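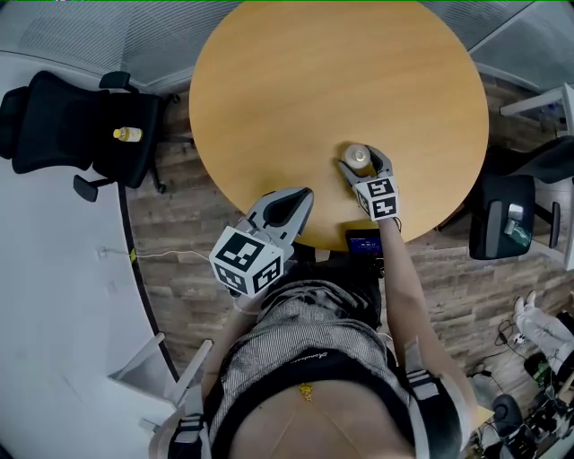
Mesa redonda de madera.

Nov 8, 2025

Jornada en Drirnthorpe, contra Zindville. Formato de 20 overs por lado. Perdimos el sorteo y nos mandaron a batear. La superficie estaba seca en el tramo central y con algo de hierba en el extremo norte, donde la pelota nueva se movió durante los cuatro primeros overs. Después, muy poco.

Entré en la posición tres. Resultado personal: 54 carreras, eliminado por captura en el límite del lado de la pierna. El golpe era correcto para esa longitud de lanzamiento, la ejecución no: peso atrasado y cara del bate cerrada antes del contacto. Es el mismo error de marzo. Entonces lo anoté como problema de cabeza y hoy creo que viene de los pies. La base es demasiado abierta cuando espero la pelota corta y no llego a transferir el peso si viene larga.

Contra los lentos cambié la guardia de centro a centro y pierna. Me dio acceso al barrido, que usé más de lo previsto. El barrido inverso lo intenté una vez y no lo repetí. Corrimos bien entre los palos salvo en el over once, con una llamada tardía mía que pudo costarnos un run out.

Bate: el Bodin. Mandé cambiar el mango en Restora y ha quedado más rígido. La vibración en la parte baja de la pala se nota menos, pero el agarre doble me engorda la mano inferior y tiendo a apretar. Quitar una de las dos gomas antes del próximo partido. Revisar también la punta, que tiene una grieta superficial en el lado exterior. Por ahora aceite y cinta.

En el campo, primera mitad en cover y los últimos overs en long-on. Hubo rocío desde el over doce. La pelota se secaba con toalla entre lanzamientos y aun así los de giro perdieron agarre. Teníamos que haber adelantado sus overs. Se habló en el descanso y no se hizo.

Zindville quedó en 86 para las cinco primeras eliminaciones y a partir de ahí jugó a sencillos. Necesitaban 8 en el último over. Nuestro plan era yorker ancho con el lado del off cargado; dos salieron como full toss y se acabó. Perdimos por cinco wickets con dos pelotas sin lanzar. El tercero del límite estaba demasiado fino para ese plan. Lo vi desde long-on y no dije nada.

Acumulado de la temporada con el de hoy: 400 carreras. La media sigue por debajo de la del año pasado porque me eliminan pronto cuando entro en el powerplay.

Físico: isquiotibial derecho cargado, sin dolor al esprintar. Mano izquierda con golpe en el índice, hielo al llegar.

Para la red de la semana: pelota larga con base estrecha, sin mirar el resultado del golpe. Barrido solo contra giro que entra. Devoluciones desde el límite al extremo del lanzador, que hoy me quedaron cortas dos veces.

Falta pagar la cuota del campo y lavar las protecciones.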